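Frequency capping across two video vendors, same household

Posted in: Media Planning and Buying
April 2, 2019

We run a regional campaign for a bottled iced tea called Brodilora. It's a 30-second spot plus a 15-second cutdown, and the market is Rellville and the counties next to it. The buy is split between two vendors. Plirner handles connected TV, and the rest is online video bought directly from the local station group's sites.

Both vendors have a cap of four per week set on their side. The client's own sales manager says he is seeing the 15 every evening, sometimes twice in one break, and he has forwarded complaints from customers saying the same thing. I pulled the Plirner log for one week in the test zone and found 2977 impressions. Of the household IDs in it, 131 were served 10 or more times. The cap is listed as active in the interface and was active the whole week.

What I have checked so far: the flight dates are right, the cap is set at the line item, and there is one campaign, not a duplicate. The two creatives are trafficked as separate ads under separate line items because the client wanted separate reporting.

Is the cap broken, or am I misreading how it is applied? And is there any way to hold one cap across both vendors without moving the whole budget to one of them?

canopener_media

Your cap is doing what you told it to do. A line-item cap counts only what that line item serves. You have two line items, so a household can get four of the 30 and four of the 15, for a total of eight, with no rule violated. Move the cap up to the campaign or insertion order level and put both creatives under it. You can still report by creative if each one has its own ad ID. Separate line items are not needed for that.

That explains eight. It does not explain 10 or more, so something else is going on too. Check these in the log:

The time window. "Per week" can mean a calendar week or a rolling seven days. If it is a calendar week that resets at midnight UTC, and you pulled local time, your seven days cover parts of two cap periods. A household can take its full four at the end of one period and start over the next day.

The ID the cap is keyed on. Many platforms cap on device and report on household. A house with a streaming stick in the living room and a smart TV in the bedroom is two devices and one household, so it gets double the cap. Sort one of the heavy households by device ID and you will know in a minute.

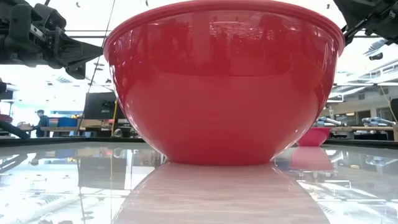 Missing IDs. Some apps pass no usable device ID, or pass one that changes each session. The bidder sees a new viewer every time. Most platforms have a setting that says whether to bid when the ID is absent, and the default is usually to bid. Turn it off for a week on one app and compare. You will lose some reach and your CPM will go up - how much depends on which apps you have on the list.

The same ad twice in one break is a separate problem. Caps are checked when the bid is placed, and if the app requests all the slots in a pod at once, both bids go out before either impression has been counted. Ask for a minimum time between impressions if the platform supports it, or ask the publisher to turn on creative deduplication in the pod. They need a consistent creative ID from you for that to work, so make sure the 15 carries the same ID everywhere it is trafficked.

tablecloth

just lower the cap to 2. we did this for a furniture store and the complaints stopped. nobody at the client looks at frequency anyway, they look at reach

overnight_rotation

Agree with the first reply on the line items. On your second point, there is no clean way to share a live cap between a connected TV platform and a direct site buy. The two ad servers do not talk to each other, and the site side counts on cookies, which do not exist on the TV.

What we do is budget the frequency. Decide on the total you can live with, give each vendor a share of it, and accept that households reached by only one vendor will come in under. With a total of five, I would give three to Plirner and two to the sites.

If the budget is large enough you can also split by geography. We did that in June for a regional bank: one vendor had the ZIP codes on the Chávez side of the county and the other had the rest. Overlap dropped to almost nothing. It does make the reach comparison between vendors useless, so tell the client before you do it.

One more item. If 40 percent or more of your delivery is going to one app, no cap setting will feel right to the people who watch that app every night. Run delivery by app before you change anything else, and ask for a third creative if the flight goes longer than six weeks.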